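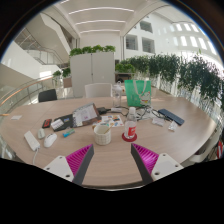
图3-1 手持夹爪对着中庭圆桌,两指张开

3 桌面整理作业:上岗设置与交接

适用范围:Linatport办公楼开放区圆桌,Dasow手持夹爪与Bae整理站配合使用。本节给早晚班同事看,没做过第2节培训的先别动手。

3.1 先说变化

以前收桌子是一个人推车、一张一张收,收完再填纸单。现在分两段:人拿手持夹爪把各种桌面的拿取动作录下来,Bae整理站学了以后夜里跑。白天的桌子还是人管。岗位名称从"保洁"改成"桌面作业员",班次不变,纸单取消,改在终端上点。录制算工时,时间照记,别自己贴午休进去录。

3.2 开始前

1. 领夹爪,签终端。夹爪编号和领用人要对上,上周有两把拿混了。
2. 看指垫。两片洋红色软垫,纹路磨平、翘边、沾胶都要换。备件在Zastanmont柜子第二层。
3. 看安装板螺丝。松了用随附扳手拧,拧到不晃就行,别加力。
4. 空夹5次。手感发涩就停,报Thu Phùng。
5. 终端选区域、选桌型(圆桌/长桌/吧台)。选错了后面数据全废,要重录。

注意:指垫不能用酒精擦,会发硬。清水加软布,晾干再装。

3.3 录制

1. 站到桌边,夹爪张开,指尖朝桌面,停一下再往前走。
2. 先拿外圈,后拿中间。杯子、水瓶夹瓶身,不夹盖子。
3. 有线缆的桌子慢一点。充电线缠在一起的,先用手理开,理线不用录。
4. 纸片、贴纸、小透明袋这类薄的轻的,夹两次夹不起来就跳过,终端点"跳过",不要硬抠桌面。
5. 每段录完放回原位,再点"结束"。忘点结束的话下一段会连在一起,很麻烦。

单件重量上限500克。装满的大水瓶多半超了,用手拿。

小心:杯里插着棍子、勺子的,夹之前看清楚朝哪边斜,从另一边进。

3.4 哪些不碰

手机、平板、电脑配件、钱包、药板、证件,一律不录拿取动作。本人在场的问一声,不在场的整桌跳过,终端备注写"个人物品"。手提袋同样处理,不翻、不挪。

桌上东西多的时候容易嫌麻烦,想着"就挪一下"。不行。夜间整理站是照着录的学的,白天挪一次,夜里它就会挪。

3.5 交接给整理站

1. 收工前在终端看当班段数。单班上限200段,到数自动锁,不用补。
2. 椅子推回桌下,线缆收离通道。整理站碰到地上的线会停机报警。
3. 夹爪上座充电,指示灯亮了再走。
4. 夜班确认区域没人,按绿键放行。有人加班就把该区域划掉,第二天再说。

提示:屏幕报1044,是指垫开合没归零。取下夹爪,张到最大,等提示音,再放回去。连报两次不要再试,直接挂停用牌。

3.6 人手和排班

夜间整理站上线后,晚班收桌的活少了,多出来的时间排到检查和补录,这个由Purificación Villalobos统一排,周六除外,周六自己换班自己登记。对排班有意见直接找她,别写在终端备注里,备注是给维护看得。

录得慢不扣分,考核只看跳过有没有按规定点。手腕酸就换手,左右手录的都能用。连续录满一小时必须歇,终端会弹窗,弹窗不要点掉。

3.7 常见情况

夹爪打滑:先看指垫脏不脏,再看有没有装反,纹路朝里。
终端找不到夹爪:座上放一下重新配对,还不行就重启终端,先别重启夹爪。
客人问在干什麽:说在做桌面整理,有疑问可到前台问。客人不愿意的,换一张桌。
指垫备件没了:填领料单,三月起不再收口头申请。

电池更换见第4节。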